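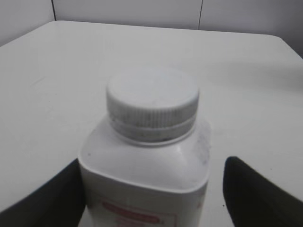

Ngubane, commenting on an earlier draft of this section, held that a cap should be scored for soiling before anyone touches the label, because a reader who has already seen the product name will forgive dirt on a bleach bottle and mark it harshly on a milk bottle. We adopted the suggestion. All scores reported below were given from the shoulder upwards, with the body of the container masked by a card sleeve.

Figure 3. Square-bodied white bottle with ribbed screw cap. Grey soiling is visible in the ribs and on the ring below them; the top of the cap is smooth.

4.2 Soiling of closures

The Urnstead collection comprised 198 rigid plastic containers with screw closures, of which 113 had a ribbed cap and the remainder a plain or lobed one. Each closure was divided into four zones: top, side wall, lower ring and shoulder. Zones were scored from 0 (no visible soiling) to 4 (surface colour obscured). Two readers worked separately and met only to settle differences of more than one point.

Among ribbed caps the side wall scored higher than the top in nearly 100 cases. The bottle in Figure 3 follows this pattern. Its cap top is very light grey and matte, while the ribs look darker, partly from shading in the grooves and partly from smudges of grime. Readers were told to tilt each container under the lamp before scoring, as shadow between ribs is easily taken for dirt. Small specks on the lower ring, where it meets the shoulder, were scored with the ring. Isolated marks on the shoulder, such as the dark speck and the grey smudges on this bottle, were scored separately and did not affect the closure total.

White containers gave the closest agreement between readers. For coloured caps, mainly the dark blue type in the Garkance batch, agreement on the side wall was poor, and these scores are left out of Table 5. The Skasley batch had been rinsed at the depot before we received it in November and is treated in Section 4.4.

The scale records appearance only. It does not separate household dust from residue of the contents, and no swabs were taken at this stage. Baloyi's wipe test could be applied to the side wall, although the cloth tends to bridge narrow ribs and leave the grooves untouched.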